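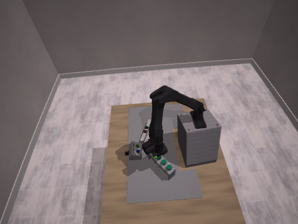 Buy the arm last, was the note left in the margin of my previous entry, and make the bench pay for itself before anybody signs for a robot.

Fair point, and I've been chewing on it all morning. I still want the arm order in before July, but the margin note is right that I wrote the list upside down. So I'm starting over with the bench and working up.

## Sample-handling cell, equipment plan, May 2022

Where we are: the sim is good enough to plan from! I was skeptical when we started modeling the room, and now I catch myself reaching for it before I reach for a tape measure. We moved the arm base over and over last week, and every move cost us a coffee instead of a set of new mounting holes.

**Bench.** Van Beek quoted two tops, a rectangular one and a round one. The round one looks great and I want it badly. The rectangular one is cheaper and will go through the door in one piece. Delivery is 11 weeks on either, which is the number that worries me most on this whole page. If we want to be bolting things down in the fall, the bench order has to go first, whatever we decide about the rest.

Also for the bench: mat, clamps, cable tray. I keep forgetting the cable tray. It goes on the list now, in ink.

**Arm.** Still the Ranex. Reach is fine for everything we've laid out so far, and the quote includes the controller and a training day. It doesn't include the stand, the stop button on a cable, or shipping. I added those up separately and got $3,352, and I'd like everyone to look at that figure before telling me again that the arm price is "the price." It's the sort of amount that sinks a small budget when it shows up late, and
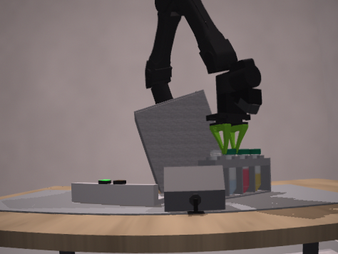
I'd much sooner have it sitting in the first column where we can argue about it. My proposal is one line called "arm, ready to switch on," with everything in it. If a thing has to be in the room for the arm to move, it belongs on that line.

The payload question is closed as far as I'm concerned. Tubes weigh next to nothing. What eats into the limit is the gripper and whatever we hang on it, so get the real gripper weight from Flutar before the order and write it here:

gripper weight: ______ (ask again, they sent the brochure twice)

**Gripper.** Flutar body plus printed fingers. I love this part of the plan. The fingers are where all our learning is going to happen, and they cost almost nothing to redo if we keep them printed. Budget for filament and for a lot of bad fingers. I put down 15 pairs for the first year, and I'd bet we use them all.

A wrist camera should go on the list too. I went back and forth on it, then spent an hour with the sim running from the wrist and came away convinced. Lining up on a rack from there is so much easier to think about than from across the room.
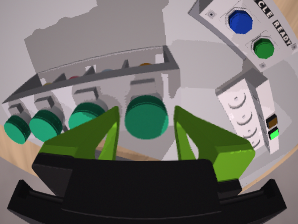
*Wrist view in sim: fingers open at the rack, READY button off to the upper right.*

Things to price for the camera:

- the camera itself, plus one spare
- a wide lens (straight edges bow a lot, so add calibration time to the labor column)
- flexible cable rated for the wrist turning all day
- a small light, maybe. Try without it first.

**Instruments.** We already own most of what the arm will be serving, so the money here is for mounts and for making each box hold still. Hoteo can do custom plates, and their lead time is short. I'd ask them for a flat price per plate and order one plate before the others, to see how it fits.

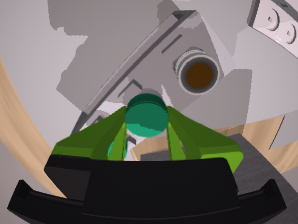 Clearance is the line I had budgeted at zero, and that was silly. Every machine we put on the bench takes up its own footprint plus the space the fingers need to get in and out again. With the round teal piece held in the fingertips, the spout on the housing is right there above the right finger, and that's before any real-world slop in the mounts. So I want narrower fingers on the first print list, and I want a riser plate from Hoteo priced as an option. Neither is expensive. Both are a pain to add after the bench is drilled.

**Order of buying, as of today**

1. Van Beek bench (rectangular, sigh)
2. Ranex arm with all the extras on one line
3. Flutar gripper, camera, cable
4. First Hoteo plate

Open: who checks the floor is level, and whether the training day can wait until the bench is in. I'll call Ranex about the second one tomorrow and write the answer on this page.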